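Pikley Craft and Paper Room
Table and Supplies Checklist, with comments
Walk-through for May 2026

Before we begin, a thank you to everyone who tidied up after the last big session. The room was in lovely shape when I came through with my clipboard, and I felt a bit of a fusspot writing anything down at all. But write I did, and as usual the comments have grown longer than the checklist. Please read the items marked ATTENTION even if you skip the rest.

Key: OK = fine as found. MINOR = fix when you have a moment. ATTENTION = fix before the next group comes in.

1. FLOOR AND WALKWAYS

1.1 Walkway from door to sink clear: OK
1.2 Bags and coats off the floor: MINOR
Two backpacks under the long bench, straps out. There are plenty of hooks, and the low ones were put up for exactly this, so please use them!
1.3 Paper scraps swept up: OK
Glossy offcuts are slippery little things on a hard floor, so do keep the broom handy during a session as well as at the end of it.
1.4 Extension cords taped or routed along the wall: ATTENTION
The cord for the laminator has come away from its tape near the window. It was switched off and unplugged when I left. Fresh tape is in the top drawer, the grey roll (the clear one leaves a dreadful residue).

2. TABLES

2.1 Tabletops wiped and free of glue: OK
2.2 Edges and corners free of chips: OK
I ran my hand along the whole edge of each one. The stone-look tops are holding up very nicely, and I take back what I said when we chose the darker colour.
2.3 Legs steady, no wobble: MINOR
The table closest to the sink rocks a touch. A quarter turn on the foot should do it.
2.4 Loose sheets and cloth kept back from the table edge: OK
This one was a bother last August, when a hanging corner of fabric got caught by a passing elbow and brought a jar of brushes down with it. Things are much better now.
2.5 Cutting done only on a mat: ATTENTION
I found one fine score line where somebody has cut straight onto the tabletop. The mats are in the Casis cabinet, second shelf, and there are enough to go around.

3. SHARPS AND TOOLS

3.1 Craft knives capped and counted back in: OK
3.2 Scissors stored points down: OK
3.3 Paper trimmer guard in place and blade locked: OK
The Nel trimmer takes 50 sheets at the very most, and I'd be happier seeing half that. If it needs a shove, there's too much in it.
3.4 Blade disposal tin less than three-quarters full: MINOR
Getting close. I've put a new tin on the shopping list.

4. PAPER, CARD AND FABRIC

4.1 White paper stored flat, away from the sink: OK
We have 1,000 sheets left in the big carton, which should see us comfortably through the winter. Please don't lift the carton on your own. Slide it onto the trolley, or take out what you need and leave the rest where it is.
4.2 Heavy card (165 gsm) stored separately: OK
4.3 Coloured pieces sorted and returned: MINOR
The greens and blues had got themselves thoroughly mixed together in the tray. It isn't a hazard, I know, but a tidy tray means fewer people rummaging with scissors in their other hand.
4.4 Fabric clean and free of pins: ATTENTION
Found one pin in the folded cotton. Just the one, but it found me first. Shake every piece out over a table, run a magnet over it, and only then fold it.
4.5 Sheets handled one at a time when laying out: OK

Fabric and paper on the go at the tables: 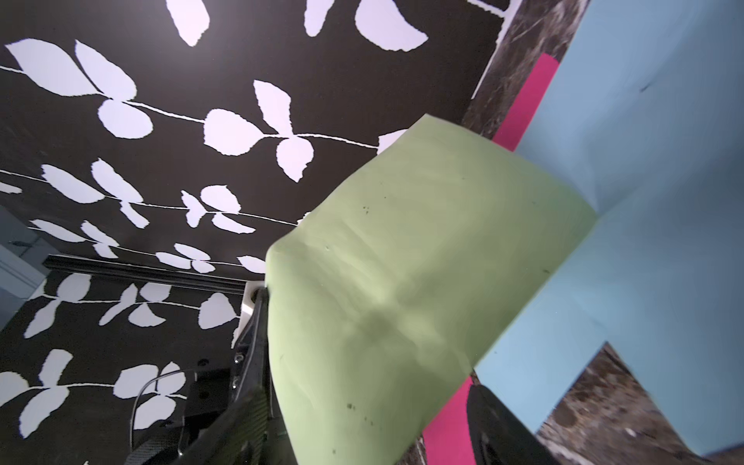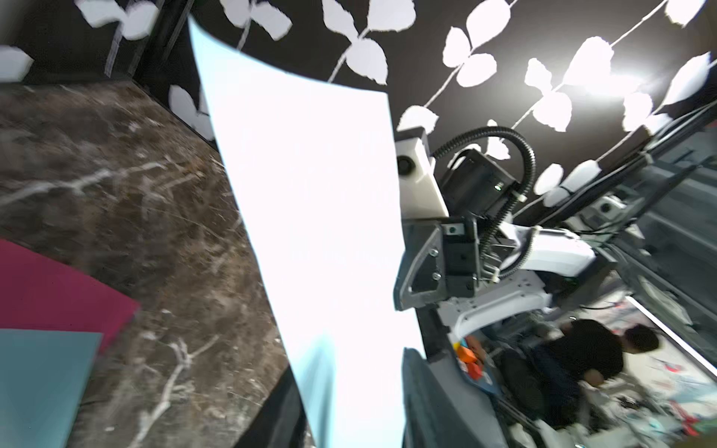 5. LIGHT, AIR AND FIRST AID

5.1 All overhead lights working: OK
5.2 Glare at the work tables: MINOR
White paper under strong light is hard on the eyes after an hour or so. Try turning your chair a little, and look up now and then.
5.3 Window opens and stays open: OK
5.4 First aid kit stocked and in date: ATTENTION
We're down to three plasters and the eyewash is near its date. The Eltville refill pack is $79 and has everything we're short of, so I've gone ahead and ordered it.
5.5 Fire extinguisher visible and unblocked: OK
A coat had been hung over it at the previous check, and I'm delighted to report it has stayed clear this time.

TO DO BEFORE THE NEXT GROUP

Re-tape the laminator cord (1.4)
Put a mat at every cutting place (2.5)
Shake out and check all folded fabric (4.4)
Unpack the first aid refill and tick off the contents card (5.4)

If you fix something on the list, put your initials beside it on the copy pinned inside the cabinet door and leave the sheet where it is. I'll collect it on my next round.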